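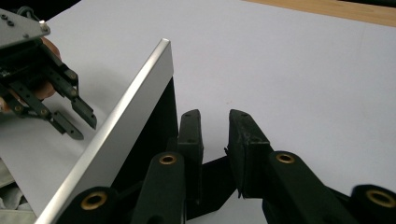

Why Do People Put Paper on a Table?

2/21/18

I love a big sheet of white paper. When I was small I had a wobbly desk at home in Pleritz, and every Saturday I was allowed to cover it in paper and make whatever mess I liked (glue, felt tips, once a whole pot of jam). I still cover my table now I'm grown up, and I've learned a lot more about why it works!

What the paper is for

The first job is keeping the table clean. Wood looks solid, but if you could shrink down to the size of an ant's eyelash you'd see it is full of tiny tubes. When the tree was alive, those tubes carried water up from the roots. Spill some blackcurrant squash on bare wood and the tubes will happily drink it, and then you have a purple table. Varnish helps because it seals the tubes up. Paper on top helps even more, for a little while anyway. Paper drinks too, so mop up quickly!

The second job is my favourite. A plain white sheet makes things easy to see. Try dropping a black button on a patterned rug, then drop the same button on white paper. On the rug it hides. On the paper it practically shouts at you.

Why white shows things up so well

Light is bouncing around you all the time. White paper sends nearly all of that light back out again, in every direction. A black thing keeps most of the light and gives hardly any back, so your eye gets lots of light from the paper and very little from the thing sitting on it. That big difference is called contrast. Say it out loud, it's a good crunchy word.

Shadows show up nicely as well. Hold a ruler flat above your paper, near a window, and look for the darker patch underneath. Now lift the ruler higher. The edges of the patch go fuzzy. If the light comes from something big, like a window or a cloudy sky, some of it sneaks in round the sides of the ruler, and you get a soft shadow with blurry edges. A small bright torch in a dark room makes a sharp one.

On the wooden table in the next picture, the white sheet covers most of the top, but one far corner is cut on a slant so a strip of pale wood shows. See if you can find the faint creases too, and the soft shadow.
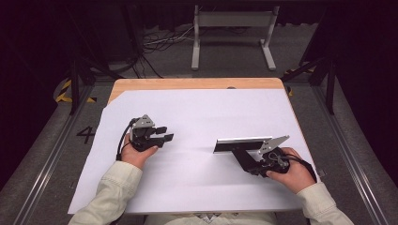 What about shiny metal?

Metal does something different with light. Very smooth metal sends the light off in one neat direction, like a ball bouncing off a wall, and that's how a mirror works. Brushed metal has lots of tiny scratches that all run the same way, so the light gets smeared into a long soft streak. Tip a metal ruler up and down and watch the bright streak slide along it. I did this for far too long with the silver edge of my Trultberg shelf.

Try it yourself

You will need:
One big sheet of white paper (mine comes off a Brondari roll, but the back of old wrapping paper is fine)
2 small things, one dark and one pale
A torch

Spread the paper out and smooth it from the middle towards the edges with your flat hands. Going from the middle pushes the air out.

Put your dark thing and your pale thing side by side. Walk backwards until you can hardly see one of them. Which one vanished first?

Make the room dim and shine the torch from the side, down low, almost level with the paper. Every little crease pops up like a mountain range! The light hits one side of each crease and misses the other.

Swap the white paper for black card and do it all again. Write down what changed, on the white sheet if you like, it's already out.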